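# 히르니스(Hirnis) 버니어 캘리퍼스와 가락지 집게 세트 사용 후기

박새류와 딱새를 주로 다루는 가락지 부착 조사에서 한 철 동안 써 본 기록이다. 2월에 구입했고, 그 전까지는 드럼브리지(Drumbridge) 집게를 썼다. 세트에는 부척 측정용 캘리퍼스, 소형 집게, 가락지 제거용 고리, 천 파우치가 들어 있다. 집게의 구멍은 4개이고 지름이 작은 것부터 차례로 나 있다.

캘리퍼스부터 적는다. 무게는 89g이고 한 손으로 새를 잡은 채 엄지로 밀 수 있다. 조의 끝이 둥글게 마감되어 있어 부척에 대도 긁힐 걱정이 적다. 눈금은 0.1mm 단위이며 새벽 5시 반쯤 헤드랜턴 불빛으로도 읽힌다. 다만 영점 고정 나사가 헐거워서 나는 매번 시작 전에 영점을 확인한다.
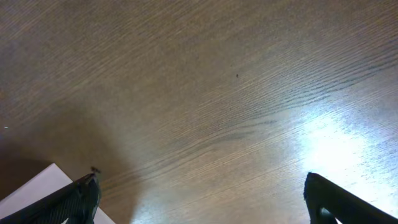 참새 정도의 작은 새에도 쓸 수 있는가?

가장 작은 구멍이 참새와 박새용 가락지에 맞는다. 오목눈이나 상모솔새에 쓰는 더 작은 규격은 헐렁해서 가락지 끝이 어긋나므로 별도 집게를 준비해야 한다.

집게는 한 철 동안 182마리에 사용했다. 스프링 힘은 드럼브리지 제품보다 약하고, 손이 작은 사람에게는 이쪽이 편하다. 같이 조사하는 아나스 쿠다 씨는 반대로 힘이 덜 들어가서 닫힌 느낌을 알기 어렵다고 했다. 구멍 가장자리의 가공은 깨끗한 편이다. 두 번째 구멍만 안쪽에 거친 부분이 있어 고운 사포로 한 번 밀었고 이후로는 가락지 표면의 글자가 눌리지 않았다.

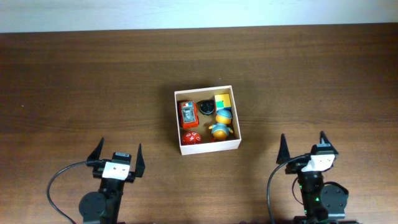
제거용 고리는 기대에 못 미쳤다. 철사가 굵어서 이미 닫힌 가락지 틈에 넣기 어렵다. 겹쳐 닫힌 가락지를 벌릴 일이 두 번 있었는데 두 번 다 예전에 쓰던 드란데티(Drandetti) 고리를 꺼냈다. 급할 때 믿고 쓸 물건은 못 된다.

파우치는 방수가 되지 않는다. 갈대밭에서 이슬에 젖으면 안쪽까지 축축해지고 집게 축에 녹이 조금 올라온다. 조사 후에는 꺼내서 말리고 축에 기름을 한 방울 바른다. 설명서에는 이 내용이 없다. 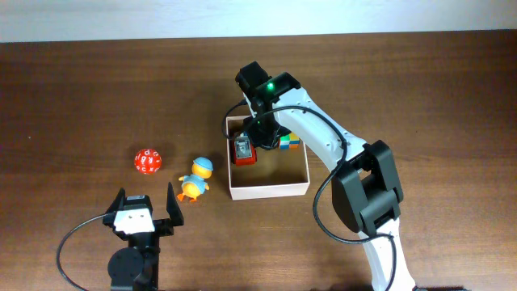

재포획 개체의 부척을 다시 재서 이전 기록과 비교해 보았다. 대부분 0.2mm 안에서 맞았고, 벗어난 몇 건은 측정자가 달랐다. 하디 사예그 씨가 잰 값이 내 값보다 조금씩 길었는데 발목 굽히는 각도의 차이로 보인다. 도구를 바꿔 생긴 오차라고 보기는 어렵다.

내구성은 아직 말하기 이르다. 왈리드 리즈크 씨는 같은 집게로 388마리를 달고 나서 스프링을 한 번 교체했다고 한다. 스프링은 따로 살 수 있으나 배송에 3주가 걸렸다고 하니 미리 하나 사 두는 편이 낫다.

**좋은 점**

- 캘리퍼스가 가볍고 조 끝이 안전하다
- 집게가 작은 손에 맞는다

**아쉬운 점**

- 제거용 고리가 굵다
- 파우치가 젖는다
- 영점 고정 나사가 헐겁다

캘리퍼스와 집게만 따로 판다면 그쪽을 권하겠다. 현재는 세트로만 판매한다. 이미 쓸 만한 집게가 있는 사람은 굳이 바꿀 필요가 없고, 처음 장만하는 사람이라면 고리만 다른 것으로 보충해서 쓰면 된다. 가을 이동기까지 써 보고 스프링 상태를 덧붙이겠다.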